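Okay friends, a little thread on the Liklow 5 update, because my sister has asked me three times now and I may as well write it all down in one place!
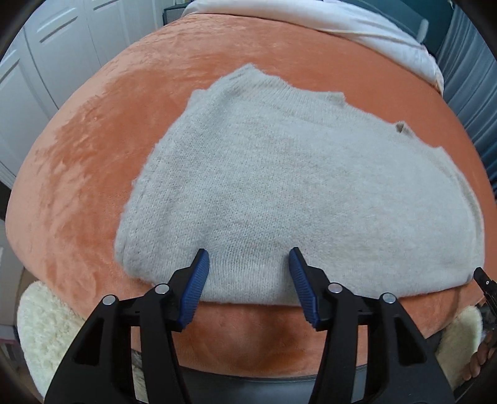 Gray knit on the orange blanket, Thursday evening

So the big one first. If your laptop runs Liklow and the notes window has been freezing whenever you paste in a long list, this update fixes it. Mine used to hang for up to 30 seconds and now it just pastes, like a normal program (bliss).

The download is 690 MB, so maybe don't start it on your phone's hotspot like I did. Plug in, make some tea, let it restart twice. The second restart sits on a blank screen for a while and I did panic a bit, but it came back fine.

They also moved the sync button — it's under the Account menu now, down near the bottom. Took me ages to find. Thank you Elvira Arboleda for the screenshot!

One thing still broken for me: folders with more than 251 files won't sort by date. Zuweira Issahaku says turning previews off helps, and I'm going to try that tonight once the backup finishes.

If you're still on version 4, copy your templates somewhere safe before you update. Mine all came through, but Elvira lost two of hers and had to retype them.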